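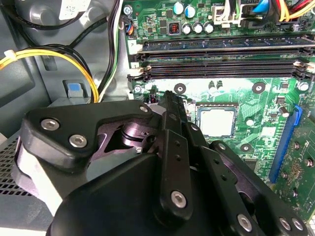

Evening Repair Instructor, Computers and Small Electronics
Breven Community Workshop
Part time, paid

Posted August 2019

We're looking for someone to teach our evening computer repair class, and we'd love to hear from you even if you've never stood in front of a group before. The class has run for five years and it's one of the happiest rooms in the building. People arrive with a slow desktop in a shopping bag and leave talking about memory slots!

Our current instructor, Naledi Tshabalala, is moving over to run the daytime youth program, so she'll be just down the hall and very willing to answer questions. She has written up her lesson notes for the full course. You can use them as they are, change them, or start over with your own.

About the class

Each course lasts eight weeks, one evening a week, from 6:30 to 9:00. There are up to 12 students, mostly adults, and they come from all over the place. Last term we had a retired bus driver, two sisters who wanted to fix up machines for their cousins, a high school senior and a baker who came straight from a shift. Some can already swap a hard drive. Some have never taken the side off a case and are a little afraid of it.

The first three weeks cover opening a desktop safely, naming the parts, cleaning out dust, and taking out and putting back memory, drives and cards. After that we get into power supplies, processors and thermal paste, and how to track down a fault without replacing everything in sight. The last two weeks are open bench, when students work on their own machines and you go from table to table. Those are loud evenings and we love them.

We also do one Saturday-style drop-in each term called the Buria Fix-It Day, where anybody in the neighborhood can bring something in. The instructor usually helps out for part of it, and those hours are paid the same as class hours.

What you'd be doing

Teaching the weekly class and setting up the benches beforehand (we pay for a half hour on each side).
Helping students choose a project that they can finish in the time.
Keeping the parts shelves in some kind of order. They're labeled now, thanks to a very determined group last spring.
Telling us what needs to be bought. There's a budget of $2000 a year for parts and tools, and you would have a real say in how it's spent.

What we're hoping for

You've built, fixed or taken care of desktop computers, at work or at home. Certificates are welcome but we don't ask for them.
You're patient. Somebody will put the memory in backward, push hard, and then ask the same question twice.
You can explain things in plain words.
You're fine with old equipment. A lot of what comes through the door was made before some of our students were born.

A second language is a big plus, Spanish above all. Soldering experience would be great too, as we'd like to add a short course on it next year, but please don't hold back from applying if you've never picked up an iron.

Pay and hours

The pay is $3000 per eight-week course, which covers teaching, setup and a few hours of planning. We run three courses a year. You'll also get a key to the workshop and free use of the benches outside class times, plus a free place in any other class we offer. (The woodturning one fills up fast. Ask early!)

The next course starts in October, and we'd like you to sit in on a planning evening or two before then.

Where we are

We're on the second floor of the old Trelo building, above the print shop. There's an elevator at the back entrance and free parking in the side lot after 6:00. The 19 bus stops across the street and runs until late.

How to apply

Send us a short note about yourself. One page is plenty. Tell us about a machine you fixed, or one that beat you, and how you'd explain a power supply to a person who has never seen one. A resume is fine to include if you have one handy.

We'll invite a few people to come in, meet the team and teach a ten-minute mini lesson on anything you like. It doesn't have to be about computers. At our last round of hiring, one person taught us to sharpen a kitchen knife and we still talk about it.

Address your note to Refilwe Matlala, Program Manager, and drop it off at the front desk or mail it to the workshop. If you'd like to visit a class first, call the desk and we'll find you a stool.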